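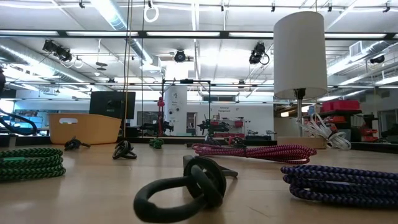 Attachment 1: rope coils, knotted pieces and basket on the sorting table

Ticket 868
Opened: 21 March 2018
Opened by: Thomas Guerra, Andham workshop
Category: Stock / returns
Priority: Normal
Status: Closed

Problem as reported
Returned practice kits from the Kudeo knot course can't be checked back in. The knotted pieces have come back mixed up with the long ropes, and the packing list doesn't say which small piece goes with which rope. The green and black rope, the purple and black rope and the red, pink and white rope are all on the table. Small knots are out in the middle, two of them black, one green, one dark with red in it. The large black rubber loop at the front doesn't match any line on the list.

Steps already tried by reporter
Looked for tags. None found on the small pieces.
Tried matching by color. Works for the green knot and probably for the dark one with red. Does not work for the black ones, as all three ropes have black on them somewhere.
Checked the old Bortolotti packing list from December. It lists ropes by color but puts all short pieces under "misc."

Reply 1, stock desk
Please don't untie anything yet. The short pieces are sent out already tied as samples, and we need to see which knot each one is before it goes back in a bag. Leave the coils as they are too.
Can you measure the black rubber piece along its full length, including the part that is bunched up? Rope stock is listed in millimeters, so use those if you can.

Reply 2, Thomas Guerra
Measured with a soft tape, following the bends. I get 355 mm for the open loop by itself. I didn't pull the tight end apart, so no full length. It has a short flat tab on one side with no printing that I can find. It is thick and doesn't feel like the ropes at all. I don't think it is a course piece.

Reply 3, stock desk
Agreed, it isn't a course piece. The only rubber item we ship to Andham is the Akden carry strap, and that has a buckle. Put the black loop in a separate bag, write the ticket number on it, and keep it out of the count.
For the rest:
1. Green knot goes with the green and black rope.
2. Dark knot with red goes with the red, pink and white rope.
3. Black knots go in the spare samples bag. Don't assign them to a kit.
4. Purple and black rope goes back without a sample. Mark the kit "short one" and we will send a new piece.

Reply 4, Thomas Guerra
Done as listed. One question – the red, pink and white rope was laid in long flat loops and the other two were wound round. Does it matter for the bag?

Reply 5, stock desk
Long loops fit the flat bag, round coils fit the drawstring bag. Either is fine for storage. If you have to recoil it, don't wind it tight, the braid holds the bends and students complain about it.

Resolution
Three ropes checked in. Two samples matched, two moved to spares. One replacement sample ordered for the purple kit, stock line 3,456. Black rubber loop held at Andham, owner unknown.
Packing list to be changed so each sample has its own line under its rope. Request passed to Kudeo, still open on their side.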